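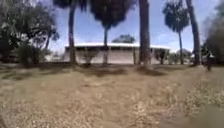
How to Write a Book Review for a Blog Tour

Last updated November 2020

If you have signed up for a stop on a blog tour, you will need a finished review by a set day. The steps below are the ones I use for my own stops. They work for most novels and for memoirs too.

Step 1. Read the tour sheet first

The organizer will send a sheet with your date, the cover, the blurb, the author bio and the buy links. Save all of it in one folder. Check whether the publisher wants reviews held until release day. Clivent and Clevent get mixed up in my spell checker every time, so I also copy the publisher's name from the sheet and paste it into my draft straight away.

Step 2. Make notes while you read

Write down the page number and a few words whenever something strikes you. Keep it short. My notes for Clallivon, a family novel set on a sheep farm, came to 13 lines in total and that was enough. One of them just said "p. 81, the letter, why now?" and it became the main point of the review.

If you have an advance copy, the page numbers may change before printing. Check with the publisher before you quote from it.

Step 3. Wait a day

Finish the book, then leave it alone until the next day. If you still remember a chapter clearly, it probably belongs in the review.

Step 4. Write the summary

Keep the plot summary to one paragraph. Say who the main character is, where the story is set, and what the problem is. Stop before the first big turn. For a mystery, stop even earlier. Do not copy the blurb, as every other blog on the tour will have it on the page already.
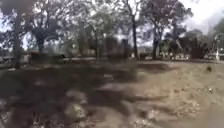 Read the paragraph back and take out the names of minor characters. Two names are plenty for someone who has not opened the book. "Her brother" or "the landlord" is easier to follow.

Step 5. Say what you thought

Pick 3 things to talk about. Mine are usually the main character, the setting and the pace, but dialogue or the ending will do just as well. Give each one its own paragraph with a detail from the book to back it up. "The dialogue was great" does not tell the reader much. "The two sisters never finish a sentence in front of their father" does.

If something did not work for you, say so plainly and say why. Slow middle chapters are a fair thing to mention. If you cannot recommend the book at all, write to the organizer before your date. Most will let you run an extract or the author bio instead.

Step 6. Add the extras

Put these at the bottom of the post:

Title, author, publisher and page count
Where your copy came from, if it was free
Buy links from the tour sheet
The tour banner with the other stops

The note about a free copy is required in many places, so do not leave it out.

Step 7. Schedule the post

Set it for early morning on your date and preview it on a phone. Long titles can break badly on a small screen - Romstead's last tour had a subtitle that ran to four lines on mine. Click every link once. After the post goes live, send the address to the organizer and give it 30 minutes before you share it, in case you spot a typo.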